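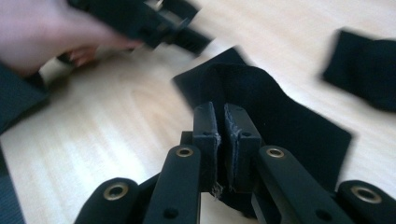 Search the notebook
Search Clear

12 September 2024 - bench 3, Mundel touring frame

Tacked the front triangle. Siiri held the downtube while I chased the miter at the BB, file marks still showing but the gap is gone. HT angle fine. Seat tube came out a hair left, cold set tomorow before the full braze, don't let me skip it.

Fork: steerer cut to 295 mm. Niilo says leave more, customer can't decide on bars. Too late for this one. Next one gets left long.

Prelier lugs are thick at the points again. Over 14 minutes on the lower head lug alone with the half round. Emailed Branislav, asked if the old castings are still around. No reply.

Flux going crusty in the open tub. Mixed a new one, marked the lid.

Weights, bare tubes only: 2254 g incl. BB shell and dropouts, no fork. Heavier than the last Mundel but he wants four panniers and a dog trailer so fine.

We use cookies to remember your login and notebook settings. Accept / Manage
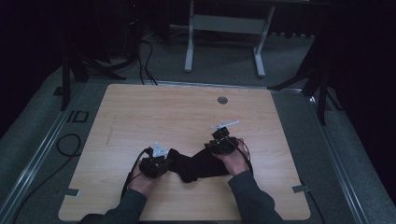
To do

- cold set seat tube, check on the surface plate
- rack bosses, ask Lempi which spacing the Osbridge racks take (she has the drawing)
- canti studs. Did the box from Laitinen get opened? Can't find it
- brazing tip no. 3 spits, clean or bin
- Paavo wants the jig back by noon, his track frame is next
- pump peg yes or no?? call customer

Bottle boss holes drilled on the downtube, NOT on the seat tube yet. Want the front derailer clamp on first to see where it lands.

Vent holes done in both chainstays. Seatstays still need thiers.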